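Kwon House Common Lounge: Soft Furnishings and Seating Checklist
With comments from the walk-through, 2023-06-08 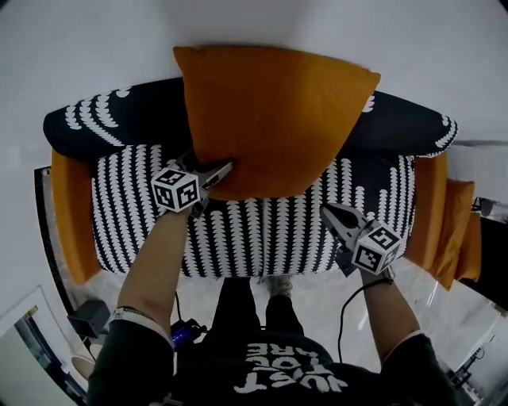
I like to begin with the sofa, as it gets the most use of anything in the lounge and it is the piece people write to me about. If you are doing this round for the first time, take your time over it and don't be shy about getting down on your knees. The whole room can be done comfortably in 70 minutes, including a cup of tea, and I'd much prefer a slow round with good notes to a quick one with a row of ticks.

Mark each line OK, WATCH or FIX. Comments go under the line they belong to, please, and not all in a heap at the end (I was guilty of this in April and couldn't make sense of my own page).

SOFA

1. Frame stands level and does not rock when you sit at either end
OK
Comment: Sat at both ends and in the middle, and gave it a good wriggle. Steady as you like. The felt pads we put on in April are still in place.

2. Armrests firm, no movement at the joint
WATCH
Comment: The left one is solid. The right one gives a little if you lean your full weight on it, the way people do when they're getting up. It isn't dangerous today, but I would like it looked at before the next round. It's the plain mustard-orange fabric there, so any pull at the seam should show up early. None so far.

3. Seat and back covers: no tears, open seams or exposed filling
OK
Comment: Please go over the black and white cover with your hand as well as your eyes! The pattern is so busy that a small hole can sit there happily for months. I ran my palm along every column of the seat and then across the back, and found one loose thread near the front edge, which I snipped. I still think it is the most cheerful sofa we've ever had in this building.

4. Pillows: seams closed, nothing hard or sharp inside
OK
Comment: Squeeze each of the orange ones all over, corners included, and press along the stitching. We once found a knitting needle this way. Both are sound, a bit creased from being slept on, I should think, and they plumped up nicely. Stand the large one in the center when you've finished and tuck the other by the right armrest, where it likes to slide over the side if it isn't pushed in.

5. Under and behind the cushions clear
OK
Comment: Two pens, a hair tie and a library card, all now in the lost property tray. No matches or lighters, I am pleased to say.

6. Fire label present and readable
FIX
Comment: The label is there, stitched underneath, but the printing has worn so faint that I had to guess at half of it. Herkimov supplied the sofa and should be able to send a replacement. Our inventory number for it is 279, so quote that when you write to them.

7. Clearance from the heater at least 2 feet
OK
Comment: Measured with the tape. It does creep closer in winter, when everybody wants to be warm, so this line matters more then than it does in June.

FLOOR AND WALKWAYS

8. Rug edges flat, no curling
WATCH
Comment: The corner by the bookcase has begun to lift. I've put a fresh strip of Prusix tape under it and walked back and forth over it several times, feeling rather silly. Check it again next round.

9. Cords kept out of walking paths
OK
Comment: The floor lamp cord now runs along the baseboard under clips. If you move the lamp for a movie night, do move it back afterward.

10. Clear path from the seating to both doors
OK
Comment: The side table was parked in front of the garden door again. I moved it to the window, where it gets the light and bothers no one.

CLEANING AND SUPPLIES

11. Upholstery vacuumed, including the gap behind the seat
OK
Comment: Use the narrow nozzle, low setting. The strong setting grabs the cover and you end up in a tug-of-war.

12. Stain remover in date and cap tight
FIX
Comment: The bottle of Drulteo is nearly empty and the cap has cracked. Please order one more and keep it in the locked cupboard. It goes on a cloth first, never straight on the orange fabric, and do try it on a hidden spot.

13. Budget for small repairs
Comment: There is $400 set aside for the lounge this year and none of it has been spent yet. I'd like the armrest to come first and the rug second. New curtains would be lovely, but they can wait.

STILL TO DO
Write to Herkimov for the label (line 6)
Book someone for the right armrest (line 2)
Order stain remover (line 12)
Look at the rug corner again (line 8)

The signed copy goes in the blue folder by the lounge door, with the April sheet behind it.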